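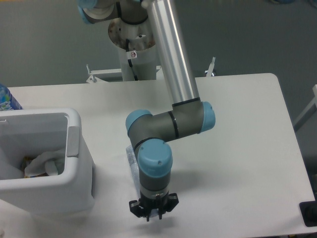 The arm over the table, gripper down by the clear bottle

Do we need a fence around a small sorting arm, or is a speed limit enough?
Posted by Nataša Kolev

Hi all, hoping someone who has been through this can help. I look after a small arm (six joints, two-finger gripper) that picks up light plastic pieces and bottles from a white table. There's a bin on the left side of the table that gets emptied by hand, and that's where my trouble starts.

The arm was sold to us as collaborative, so my manager at Fladen reads that as "no guarding needed, people can reach in whenever." I'm not so sure. The gripper works just above the tabletop and the elbow swings out pretty far to one side, so anybody going for the bin has their hand and forearm well inside its reach. We have a warning label near the top of the pedestal and that's pretty much the whole safety plan right now. The table top is 800 mm deep, if that matters to anyone.

What do I need on paper before we let people work next to it? And do I really have to stop the arm every time somebody empties the bin? We have an audit on Monday and I'd love to walk in with something better than a shrug.

tomasz_w
Your manager is mixing up two things. The arm may be built for collaborative use, but the standards look at the whole application, meaning the arm plus gripper plus table plus whatever it's holding. ISO 10218 is the one to start with (part 1 is the robot itself, part 2 is the integration, which is your part). If you have an older copy on the shelf, get the 2025 edition – the collaborative stuff that used to sit separately in ISO/TS 15066 got pulled into it.

Then do a risk assessment, task by task. I'd write down normal running, emptying the bin, clearing a jam, wiping down the table, teaching new positions, and maintenance. For each one, who is there, which body part can get hit, and can it get pinned. Pinning is the one people forget! A bump in open air is very different from a hand caught between the fingers and a hard tabletop. Look at the elbow too, and anywhere the lower links fold toward each other.

For the bin, I'd either move it out of the arm's reach or put a scanner on that side so the arm goes into a protective stop when someone steps in. We did the second one at our Skirnadcombe site and it's been fine, although it took us two tries to get the zone size right. You work that distance out from stopping time and approach speed (ISO 13855), so please don't guess it with a tape measure and a good feeling.

A label is the last layer. It doesn't replace the other stuff.

Ogura_shopfloor
just run it slow. ours has been on the lowest setting since December and no one has been hurt

tomasz_w
Slow helps, sure, but you still have to show that it's slow enough for that gripper and that load, and that somebody can't just turn it back up from the pendant. Put a password on the safety settings and write down the checksum.

pm_lindy
Agree with most of what tomasz said. A couple of things from our own audit, which we passed with a few comments:

They wanted the emergency stop where the person at the bin can reach it, and ours was on the far side of the table. They also asked what happens to the part if the power drops, so check whether your gripper holds or lets go. Our log had 79 lines in it and the auditor read every one, so keep yours tidy – date, what changed, who signed.

Also check your cables. If one runs down the outside of the pedestal, make sure it's secured and can't snag when the base turns. And if you see rust on the base plate, find out where it comes from and look at the bolts while you're at it. It's a five-minute job and you can put it on the same monthly sheet as the stop test. We keep that sheet in Workden but a clipboard works just as well.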